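Valladby Office Chair Mat Cleaner and Desk Wipe-Down Kit

If you have a home office and a sock drawer full of half-used spray bottles, you are going to like this one. The Valladby kit came out of Yolandi Nel's workshop at Pillay, where she got tired of hauling one cleaner around for desks and a second one for chairs. Now there's a single concentrate for both, and it smells faintly of green apple (the old lemon version is gone, sorry, lemon people!).

What's in the box: one bottle of concentrate, an empty sprayer with a fill line, 2 knit cloths and a soft brush for mesh. A full bottle makes 30 sprayers' worth at everyday strength.
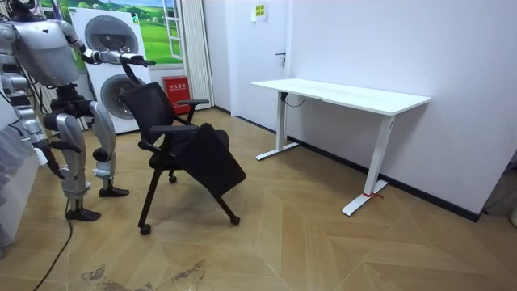
For everyday dusting, fill the sprayer to the line with cool water and add one capful. Spray the cloth, wipe, done. For ink, coffee rings and that gray film that builds up where your forearms rest, use 2 capfuls and let it sit a minute before you wipe. We love the brush for seat backs. Go in small circles and blot with the dry cloth after, and you'll be amazed at what comes out of an ordinary mesh back. Armrests and casters can have the same treatment.

Safe on painted metal, laminate, melamine, sealed wood, hard plastic and polyester mesh. Please don't use it on leather, raw wood or screens. If your desk has an oiled finish, try a spot underneath first.

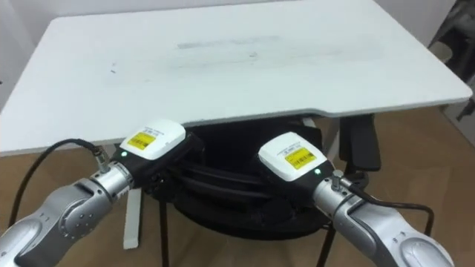 White tabletops show every smudge. Start with everyday strength.

Refills are sold separately and fit the same cap. The sprayer head comes apart for rinsing, and Thulani Dlamini in our parts room keeps spare nozzles and dip tubes, so a clogged one doesn't mean a new sprayer.

The cloths go in the wash at warm, no fabric softener (it leaves streaks). Kagiso has had hers through 23 washes and they still pick up crumbs like new!

New for December: a travel size with one cloth, small enough for a laptop bag. Store above freezing and shake before you pour.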